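Gemuma House Swap - FAQ for hosts and guests

Last updated 24 Jul 2022

Read this before emailing. Most of what lands in the inbox is answered below. Gulville swaps first, other towns at the bottom.

How does a swap work?

You list your place, somebody else lists theirs, you trade for a set number of nights. No rent changes hands. You pay the yearly membership and the cleaning deposit, that's it.

What does membership cost?

$139 a year per household. Not per person. Renews on the date you joined, not in January. Cancel any time before renewal, no refunds for part years.

And the deposit?

$566, held on your card, not charged. Released 3 days after checkout if the other side hasn't reported anything. If your bank still shows it after that, call the bank. We can't speed it up from our end, we have tried.

Do both households have to travel at the same time?

No. Same-time swaps are easiest but you can bank nights. One night hosted = one night banked. Banked nights last 2 years then they go.

Minimum stay?

2 nights. Hosts can set it higher. Please don't set it at three weeks and then write to ask why there are no requests.

Can I swap if I rent?

Yes if your landlord says so in writing. Upload the letter with your listing. A text message screenshot is fine as long as the landlord's name and the adress are both readable.

What do I leave out for guests?

Bed linen, one bath towel per person, toilet paper, dish soap, trash bags. Coffee and tea are nice, not required. Clear one shelf in the fridge and some hanging space. Lock away whatever you'd be upset to lose.

Kitchen stuff: everyday plates, mugs, a sharp knife, a pan with a lid. Keep it where a stranger would look for it. Label the odd cupboard if yours is strange. Grandma's good china goes somewhere else.
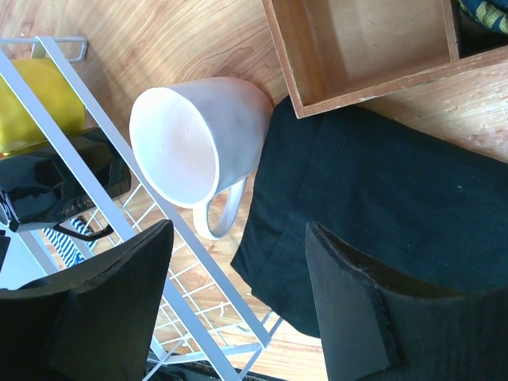
Iordache wrote in to say the kitchen part should be much stricter, that guests ought to get a printed list of everything in the cupboards and sign it on arrival, otherwise arguments over a missing bowl go on for weeks. Fair point. We don't require a list but you can make one, and if both sides agree to it before the swap we'll go by it in a dispute. No list, then normal household breakage rules apply, see next.

What if something gets broken?

Small things (glasses, mugs, a plate): guest replaces it or leaves the cash, no claim. Anything bigger, message the host the same day with a photo. Host then has 3 days after checkout to open a claim. After that it's closed, even if you were away and only just noticed. Get a neighbor to look in.

Do guests do the dishes before leaving?

Yes. Washed and put away, or at least washed and in the rack. Trash out, sheets in a pile by the washer, windows shut. No need to scrub the oven unless you used it for something dramatic.

Who pays utilities?

Host, for normal use. Exceptions: hot tubs, electric car charging. Agree on a number before the dates are confirmed and put it in the message thread so we can see it.

Pets?

Up to the host. Tick the box in the listing. If you have a pet staying behind that needs feeding, it has to be in the listing too, not a surprise in the key handover message.

How do keys work?

Lockbox is best. Change the code after every guest. Leaving a key with a neighbor also ok if guests are arriving in daytime. Grirus members can use the front desk in the lobby, bring photo ID.

Am I insured?

Check your own policy. Most home policies cover non-paying guests but some want a heads up first. We are not an insurer and the deposit isn't insurance.

Can I cancel?

More than two weeks out, free for either side. Inside that the canceling side loses the banked nights for the swap. Illness and family emergencies, write to us and we'll sort something out.

Holiday dates?

Thanksgiving and Christmas listings open in November. Please dont email in summer asking for a spot to be held, there is no hold list.

Do you cover towns outside Gulville?

Some. Search by zip code. If nothing shows up there's nobody there yet, you can still list and be the first.

I forgot my password.

Use the reset link on the sign-in page. Check spam. Still nothing after an hour, use the contact form and give the email you joined with, not a diffrent one.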